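Tretstead Residents' Bulletin
From the laundry room

The odd sock box has reached 56, and Keisha Brannigan would like her shelf back. Socks have been arriving there since February, always one at a time, in every colour except the one you lost. Anything unclaimed by 30th November goes to Hazel Van Dusen, who is making a draught stopper and isn't fussy.

The new booking sheet is up beside the door. Slots are two hours, four a day, and writing "maybe" across three of them does not count as a booking. Dexter, we know your handwriting.

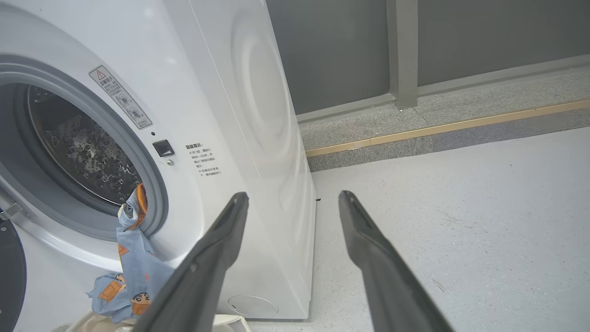
The price of a wash stays at $4 until the new year, after which we make no promises. Please check your pockets. Matvii Derkach has a jar of coins, screws and one very clean library card, and he is happy to return any of it to people who can describe it convincingly. Lint goes in the bin, not on the windowsill. Spare pegs to Bernadette at number 8.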